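We use cookies to remember your settings and count visits. By carrying on you accept this. Accept | Settings

Workshop notebook – September, kitchen bench

Sat down to get the equipment request into some kind of order before the budget round closes. Jonatan Sundqvist wants one page, prices without VAT, and a clear split between what we need to keep the present work going and what would be nice. I am writing the long version in the notebook first so that the one page has something behind it.

Where we are. The two-arm rig is in use at the sink most mornings. The arms themselves are fine. What costs us time is everything hung off the ends of them: grippers, brackets, cables. I went back through the notebook for the spring and nearly every stoppage I wrote down was one of those three. The arm controllers got two mentions, both for the same loose earth.

Grippers. At present we swap end effectors on the same arms depending on the job. Each swap means taking the bracket off, re-running the cable, and doing the wrist calibration again. It takes me 42 minutes if I don't drop a screw. Nothing clever about it, it is just slow. Options:

Murnon – two-finger, black anodised, the adaptor plate fits our bolt pattern without drilling. Delivery was quoted as four weeks. Spare finger pads are sold separately and not cheap.

Skutalov – lighter, and I like the fingertip shape for thin rims. Needs its own power supply, so add a shelf in the cabinet and another fuse. Their quote does not include the cable, which I only saw on the second reading.

Multi-finger hand – a second one would let us keep a matched pair. I have put this under nice to have. Jonatan disagrees and he may be right, but it is more than both gripper options put together and I would want to see the repair terms first.

My preference is two of the Murnon, bought together, and leave them on. Then the hand stays on its own bracket and is changed over only for the weeks when we need it.

Cables. Whatever we buy, the cables need a proper budget line this time. Last year they came out of consumables and by June there was nothing left for tape. The loops have to be long enough for the full wrist turn, and then they hang out where they can snag on the sink rim or the cabinet handle. Söderlund do a flexible sleeve sold by the metre. I have asked for a sample length. If it is too stiff at the wrist we go back to clips.
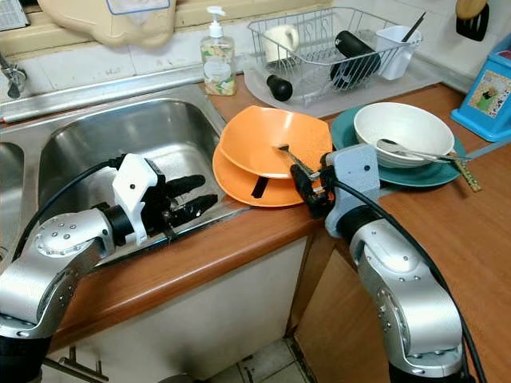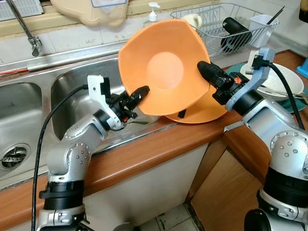
The orange dishes, lifting with both arms and handling cutlery with one, at the corner by the sink.

Brackets. We print our own at the moment and I would like to go on doing so, but the wrist ones ought to be machined. I have drawings for two versions, and the second moves the cable exit to the side. Bristden will cut them from aluminium if we order four or more. Price per piece comes down a good deal at four, so order four and put the others in the drawer.

Crockery and cutlery. Small money, but it keeps getting left off and then one of us pays for it at the supermarket and forgets the receipt. Put it in. I want:
- more plates with a broad rim, same as the teal one
- square-ish bowls with the wavy edge, in the orange
- spare forks and spoons, plain steel
- a few pairs of chopsticks
- a second dish rack

Do not buy glass for this bench. I have said this before.

Worktop. The front edge of the counter is rounded, and a plate set down too near the front sits half off it. I asked facilities whether we could fit a thin stop strip and they said yes as long as it comes off again without marking the wood finish. Cost is next to nothing. I will do it myself out of the offcuts.

Floor space. The gap between the sink cupboard and the corner one is where the base ends up. It works but getting a second person in to reach the emergency stop is awkward. Before we spend on a new base I would like to try turning the present one a quarter and moving the stop button up to bench height on a lead. Costs a lead and an afternoon. If that does no good, a narrower base goes into next year's request.

Order of priority for the one page:
1. Grippers, Murnon, pair
2. Machined wrist brackets, Bristden
3. Cable sleeve and spare cables
4. Crockery, cutlery, rack
5. Second hand (nice to have, quote to follow)

Still to do: chase Skutalov for a corrected quote with the cable in it, so there are two comparable prices on file, as purchasing will ask. Send Jonatan the bracket drawings. Find out whether the finger pads count as spares or consumables, they come from different pots. Check if Murnon will hold the price past the end of the month.

Added 16:20 – Jonatan has read the above. He is happy with the grippers and brackets. He wants the hand moved up to third and will write the paragraph for it himself. Fine by me, provided the sleeve stays in.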